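Trays, liners and racks: changes to the packing benches

The bench layout at Orness was revised in September, and the new arrangement has now been through one full quarter of use. This item sets out what changed, what has been kept, and which settings are still open. It replaces the short note in the previous issue, which gave the old tray depth.

The work itself is unchanged. Flat parts come out of the wash in mixed order, are sorted by size, and go into slotted racks for transfer to the Mernum store. Up to 96 parts pass over a bench between two clear-downs. The parts are thin and scratch easily on their faces, so most of the layout is concerned with keeping one face from sliding over another.

Under the old layout each bench had a single deep tray with vertical walls. Parts stacked up in it, the lower ones were dragged against the upper ones on the way out, and the vertical walls left no room to get under an edge. Rejects for face scratches were concentrated in the bottom layer. The deep trays have been withdrawn and are on the lower shelves in the Lau building, where any department that wants them can collect them.

The replacement is a shallow tray with sloped sides. The slope lets a part be tilted up against the wall and taken by its edge. Trays are black throughout, which makes pale dust and fibers visible before a part is laid down. Wipe them with a lint-free cloth at each clear-down and leave them to air dry. Solvent wipes cloud the surface and should be kept for the bench top.

Liners are a separate question. A lined tray is softer on the parts and holds them still, but the liner collects grit and has to be lifted and shaken out. An unlined tray is quicker to clean and gives less protection. The current rule is that the incoming tray is lined and the intermediate tray is left bare. The liner should lie flat with a small margin at the walls. If it rides up the slope it has been cut too large and should be trimmed, and a liner that curls at the corners goes in the scrap bin.

The order on the bench is left to right: lined tray, bare tray, rack. The rack is set at an angle, running from the back of the table toward the front right corner, so that the slots can be reached without bending the wrist outward. Squaring it to the bench edge looks neater and was tried for 2 weeks on one bench. The far slots were filled badly in that position, with parts entering two grooves at once, and the angled position was restored.
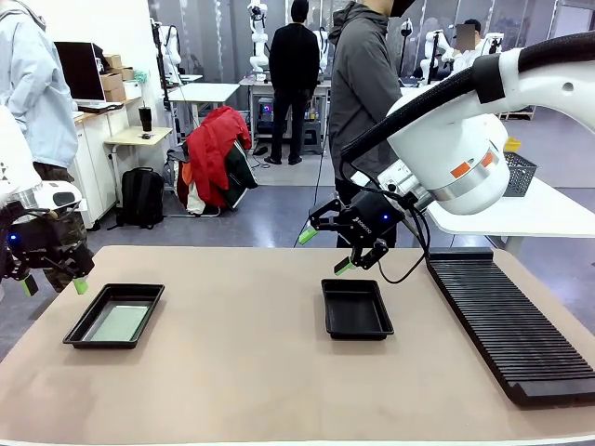 Marit Solheim writes that the angle works well at the front of the rack but that the rear slots are still a long reach for shorter staff, and she would like the rack brought forward by a hand's width, even if that means moving the bare tray farther left. She also asks for the filling direction to be written down, as the benches at Unis fill from the front and ours fill from the back.

Both points are fair. On the first, the bare tray can be moved left until it almost touches the lined one, provided there is still room for a gloved finger between the rims. Benches may adopt this at once. Please leave the angle of the rack alone while doing so, or the two changes cannot be told apart when the reject sheets are compared.

On the second, the filling direction is back to front. Filling from the front means passing each new part over those already standing in the rack, and a dropped part then damages more than itself. Unis has a different rack with a raised rear stop, and its method does not carry over.

A few smaller items. Racks are to be loaded one part per groove. Larger sizes are spaced with an empty groove between neighbors — the ridges are close together, and the larger parts flex enough to touch. A part that leans has usually missed its groove at one side. Lift it clear and set it again; pushing it upright from above chips the lower edge.

Bench tops have a matte finish and show marks from tape residue. Position marks for the trays should be made with the removable corner dots from stores, order code 2104, and replaced when they lift. Masking tape was used on several benches in the autumn and has had to be scraped off.

Liner stock is adequate. Stores has 28 sheets uncut, and each sheet yields several liners if the template is turned end for end after the first cut. The template hangs beside the guillotine and should go back there. Offcuts wide enough for the small trays go in the box underneath.

Still open is the depth of the intermediate tray. The slightly smaller pattern takes up less of the bench but fills sooner, and comments on it have been divided by shift. Reject sheets should note the tray pattern in the right-hand column until this is settled — the initial of the pattern is enough.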